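The great table clearance, day 4

I have owned this table since February and have seen its actual surface perhaps twice. The red velvet cloth was Léonie's idea. She said it would make me more careful about what I put down, in the way that a good carpet makes people take their shoes off. I have never taken my shoes off for a carpet either.

So the rule this week is that anything on the velvet must be given a home by bedtime. Fruit goes in the bowl and pans go on the hook.

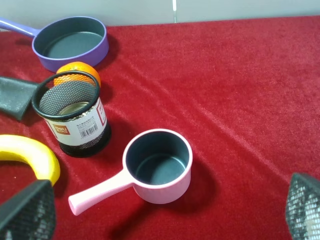

The pen holder is harder. It still has its deli label wrapped round the middle, barcode and all, and I can't decide whether peeling that off counts as tidying or as starting a new job. Stavros says I should leave it on in case I want to take it back, which shows how well he knows me.

The purple frying pan has a hook waiting. The little pink saucepan doesn't, and I'm not drilling into that wall again before Koen returns my spirit level.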